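Progress report to the Setero fund
Project: Sorting tables for the Cumholm repair and craft room
Prepared by: Etelka Rácz
Date: 2019-06-25

Dear Mr Pintér,

I send you the second report on the use of the small grant. The first one was mostly about the lease and the electricity, so I will not repeat it. This one concerns the tables and the order of the small things, for which the larger part of the money was asked.

1. Tables

All 4 tables are now in the room and in use. We took the light wooden tops from Pidon, as was written in the application. One top came with a damaged corner and was exchanged in the following week, without cost for us. The legs are adjustable, and this was a good decision, as the floor goes down towards the window side more than we had measured.

The participants asked us to leave the tops without a cloth. We agreed. Small parts are easier to find on the bare wood, and a cloth moves when somebody pulls a heavy box over it.

2. Trays, plates and containers

In the application we planned drawers for the small materials. After the visit to the room in Isah we changed this, with your permission by telephone, and bought light blue trays and plates and clear plastic containers instead. The rule is simple: what is needed for today's work stands on the blue, and what has no place yet stays on the wood until somebody decides about it. Tape is the one exception. It may lie anywhere on the table, because everybody needs it.

We have labelled 237 containers up to now. The target in the application was 500 until the end of the grant. We are behind, and I would like to explain the reason openly. The old stock was more mixed than we believed. In one box there were buttons, tube glue, toy parts and screws together, and a box like this takes a whole afternoon — sometimes two. With the present speed I expect that we will reach the target in September.

3. Costs

The tables were slightly under the estimate and the containers slightly over it. There remain roughly 100 euros in the materials line. I ask for your agreement to use this for a second set of lids. The first lids are too tight for the older participants, and they leave them off, so the containers cannot be put one on another on the shelf. The invoices go to you separately by post.

4. Open questions

The lamp over the third table still makes a noise. The owner of the building has promised to look at it, but I have no day from him.

We also need to decide what we do with the parts that belong to nothing. My proposal is to keep them until the end of the project and then give them to the school in Cumholm, if the school wants them.
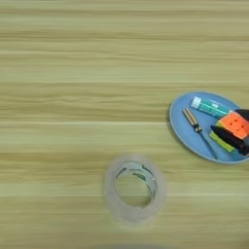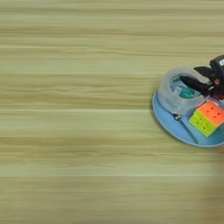
Work at the tables, Cumholm: the roll of tape and the blue plate (first picture), a clear container with a small teal piece on the blue tray (second picture).

With kind regards,
Etelka Rácz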